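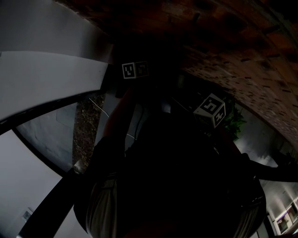 4.3 Cable length, bundling and heat in the powered ports

We now come to the part of the study that took us the longest, and that we still enjoy talking about the most, namely what happens to a powered Ethernet link when its cable shares a crowded tray with many others. Readers who have spent time in a plant cabinet will know the feeling of opening the door and finding far more cable than the drawing promised. We wanted our bench to feel at least a little like that, so we followed the layout of the Prurnlow site quite faithfully, down to the awkward bend behind the terminal rail.

Each run used two switches, a Kong unit at the supply end and an Enier unit at the far end, joined by copper links of 50 meters. Six of these links carried power as well as data. The remaining cables in the tray carried data only, and we kept them in place throughout, even when it would have been easier to pull them out, since an empty tray cools very differently from a full one. Traffic was generated with the Puvasis tool described in Section 3, and we are grateful to Soledad Acuña for her patience in rewriting its logging routine when our first version filled the disk overnight.

The ambient temperature in the cabinet was held at 40 degrees Celsius. We had first planned to let it follow the room, but the June trials taught us that the afternoon sun on the west wall was enough to blur the smaller differences we were looking for. With the temperature held steady, the picture became much friendlier. Voltage at the far end settled slowly after power was applied, and the links in the middle of the bundle took longer to settle than those on the outside. Data errors stayed low in both groups, and we saw no link renegotiate its speed during a run.
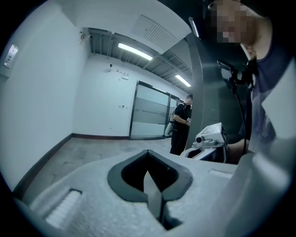 The switch enclosure deserves a few words of its own, because its lid turned out to matter more than we had expected. The Enier unit has no fan and gives up its heat through a finned lid, and we compared the standard lid with a second one whose fins sit much closer together. For readers who have not handled a lid of the second type, its surface has the same general pattern as the ribbed white pad on the left side of Figure 4, with narrow parallel ridges set close beside one another. Fins this tight gave us more surface on paper, but in still air they did little for the powered ports, and after a few weeks in the dustier cabinet they had begun to hold lint.

Figure 4. Parallel ridges at close spacing (white pad, left).

We went back to the standard lid for the long runs and left a clear gap above it, as the installation notes ask. The effect of that gap on port temperature is taken up in Section 4.4, together with the question of whether the supply end should be mounted above or below the cable entry.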